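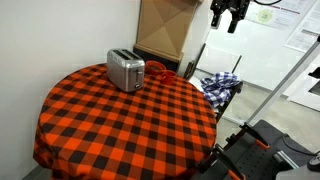
체크무늬 식탁보 위의 토스터. 빨간 그릇과 빨간 머그는 잘 찾아보면 있음.

4월 16일

식탁보를 드디어 깔았다. 9월에 사서 비닐도 안 뜯고 장롱 위에 올려 둔 그 물건이다. 빨강과 검정 체크라 가게에서는 산장 같고 근사했는데, 우리 집 둥근 식탁에 덮으니 산장보다는 피크닉 나갔다가 비를 만나 돌아온 집 같다. 그래도 밑에 있는 커피 자국은 싹 가려졌으니 제 몫은 한 셈이다.

무늬를 똑바로 맞춰 보려고 했다. 둥근 상에서 똑바로가 대체 어느 쪽인지는 생각을 안 해 봤다. 이리 돌리고 저리 돌리다가 허리가 아파서 그냥 비스듬한 채로 뒀다. 저녁에 아스마가 전화했길래 그 얘기를 했더니 원래 체크는 사선으로 까는 게 멋이란다. 그렇다면 나는 멋을 낸 것이다.

문제는 그릇이다. 빨간 그릇하고 빨간 머그를 꺼내 놓았더니 식탁보랑 색이 거의 똑같아서 아래쪽이 무늬 속으로 녹아 버린다. 색을 맞춘다는 게 이런 뜻은 아니었을 텐데. 커피를 마시려고 손을 뻗었다가 두 번이나 헛짚었다. 흰 그릇을 살까 하다가, 그릇을 사면 또 그릇에 맞는 식탁보를 사게 될 것 같아서 관뒀다. 나는 나를 안다.

토스터는 상 위로 이사를 왔다. 조리대에 있을 때는 도마를 꺼낼 때마다 팔꿈치로 쳤는데 상에 올려 두니 대접이 달라졌다. 은색이라 적어도 어디 있는지는 보인다. 식빵 두 장이 들어가는 놈이고, 나 혼자 먹기에는 그만이다. 하템이 오면 얘기가 달라진다. 지난번에 왔을 때는 둘이서 한 장씩 나눠 먹으면서 다음 빵이 올라오기를 말없이 기다렸다. 기차역 대합실 같았다.

다이얼은 아직도 모르겠다. 조금만 돌리면 빵이 그대로고, 거기서 조금 더 돌리면 숯이다. 그 사이 어딘가에 사람이 먹을 수 있는 지점이 있다고 하는데 설명서는 이사하면서 없어졌다. 오늘 아침 것은 한쪽만 탔다. 안 탄 쪽에 잼을 바르고 탄 쪽은 아래로 해서 먹었다. 맛은 양쪽이 다 난다.

식탁보값이 얼마였더라 하고 영수증을 찾다가 서랍 하나를 다 뒤집었다. 영수증은 없고 건전지 두 개랑 네스마가 빌려준 병따개가 나왔다. 돌려준 줄 알고 작년에 큰소리까지 쳤던 병따개다. 일단 다시 넣어 두었다. 사과는 좀 더 마음의 준비가 되면 하기로.

나머지 자리는 비워 둔 채로 며칠 살아 볼 생각이다. 우편물이랑 열쇠랑 양말 한 짝이 곧 돌아오겠지만 오늘은 꽤 괜찮았다. 저녁은 그 상에서 먹었고, 국물을 한 방울 흘렸는데 빨간 칸인지 검은 칸인지 벌써 못 찾겠다. 내일은 식빵을 사 와야 한다.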